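Getting a rented house ready between tenants: household tips for small landlords

By Liv Nordin
December 11, 2025

We use cookies to remember your preferences and to count visits. Accept all / Manage settings

I look after a handful of lets in Plandadthorpe, most of them two-bedroom terraces, and the gap between one tenant leaving and the next arriving is rarely longer than a week. These are the jobs I do in that week and the order I do them in. They suit a furnished or part-furnished house. If yours is empty you can skip a fair bit.

Start with the meters

Read the gas, electric and water meters before you do anything else, and write the readings on paper as well as taking a photo. My last set for the house on Loster Road had an electric reading of 1,877 and the supplier had it down as something else entirely. The dated photo sorted it out in one phone call.

While you are at the meter cupboard, find the stopcock and turn it off and on again. Stopcocks that are never moved seize up. If it is stiff, work it gently back and forth and leave it a quarter turn short of fully open.

Work from the top of the house down

Dust falls, so do the loft hatch and the upstairs light fittings first and the hall floor last. I take one room at a time and shut the door on it when it is finished. Open the windows for twenty minutes in each room, even in January, and wipe the window frames while they are open. Black spots along the rubber seal come off with a bit of diluted washing-up liquid and an old toothbrush if they are caught early. Leave them a year and you will be replacing the seal.

Marks on walls

Try a barely damp cloth first. Magic sponges take off scuffs but they also take the finish off matt paint and leave a shiny patch, so test behind a door. Keep a labelled jar of the wall paint for every room. I write the colour name, the room and the year on masking tape and stick it to the lid and the jar, because lids get swapped.

For small nail holes, fill, let it dry overnight, sand lightly and dab the paint on with a bit of sponge. A brush leaves a neat little square that shows up more than the hole did.

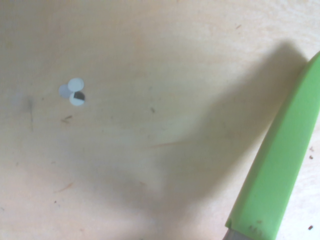 Sticky residue from tape or labels can usually be shifted with a little cooking oil left on for ten minutes. Wipe it off with warm soapy water. Don't use oil on bare plaster or unsealed wood, where it will soak in and stain for good.

Wooden worktops

These cause more deposit arguments than carpets do. Before the tenancy starts, tell people how the top has been finished, as an oiled top and a varnished one want different treatment. For an oiled top:

- Wipe up water around the sink and taps the same day.
- Rub pale rings with fine sandpaper along the grain, never across it, then re-oil the whole section.
- Use two thin coats of oil and wipe off what hasn't soaked in after 20 minutes.
- Lay oily rags flat outside to dry before they go in the bin. Bunched up they can heat up and catch fire.

A varnished top only needs a damp cloth and a dry one. If the varnish has worn through, patching it rarely looks right and you are better sanding back the full length. I paid 185 pounds to have one done last spring and it was money well spent.

Kettles and limescale

The water in our part of the county is hard. Half fill the kettle with equal parts white vinegar and water, bring it just to the boil, switch it off at the wall and leave it an hour. Rinse it well, then boil and throw away two lots of clean water. Citric acid does the same job without the smell - follow the amount on the packet. Shower heads can be unscrewed and left in a bowl of the same mixture.

If you provide glasses and mugs, give them all a proper wash before the new people arrive, including the ones at the back of the cupboard.

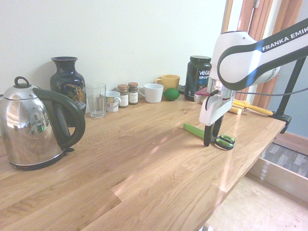 Drains, traps and smells

Put a washing-up bowl under the kitchen trap and unscrew it by hand. Clean it out, check the washer and screw it back. Run the tap for a full minute with a dry piece of kitchen paper under the joint, and any drip will show on the paper at once.

A house that has stood empty often smells of drains when there is nothing wrong. The water in the traps has dried out. Run every tap, flush every toilet and pour a jug of water down the shower. Clean the washing machine filter too and leave the drawer open.

Write the inventory as you go

Ximena Tlapale, who lets out three flats over in Bukmont, got me into the habit of writing the inventory room by room on the same day as the clean. I used to do it from memory at the kitchen table and always missed things. Put down condition as well as the item: "oak worktop, two light scratches left of hob" is useful, "worktop, good" is not. 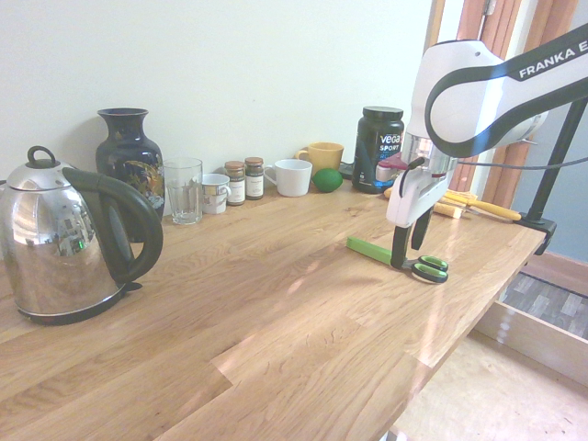

Photos should be taken in daylight with the lights on as well. Do each wall from the opposite corner, then go in close on anything already marked. Send the lot to the tenant on moving-in day and ask them to reply with anything they disagree with inside a week. I have had one deposit dispute in all the years I have done it this way, over a carpet costing 420 pounds, and the pictures settled it.

Keys

Try every key in every lock, including window locks. Label the spares by door and keep them somewhere other than the house. A puff of graphite powder will free a stiff cylinder. Avoid ordinary oil, as it collects grit.

Last of all, leave the bin days, the boiler instructions and the stopcock position on one sheet inside a kitchen cupboard door. At the Nicholas Street house I taped it up with the good side of the tape on fresh paint, so use drawing pins or put it in a plastic wallet.

Get our property tips by email once a month. Enter your address to subscribe. You can unsubscribe at any time.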